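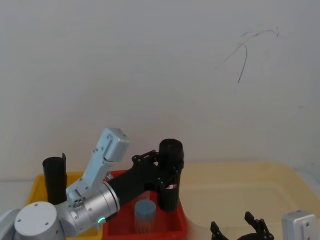
Red bin, yellow bin, black cylinders and a lidded cup.

Color sorting comes to Divgate

The Pumphrey supply room switches to colored bins in January, and we're told it will save 40 minutes a week. Maybe. The last system had 178 printed labels and lasted 5 months before everything ended up on one shelf again.

Red is for things going back out, yellow is for things to be checked. Fine so far — but the Jelatwood handout never says where a cup goes if its lid is missing, and the bins have low walls, so tall items may tip when carried. We'll believe the savings when we see them.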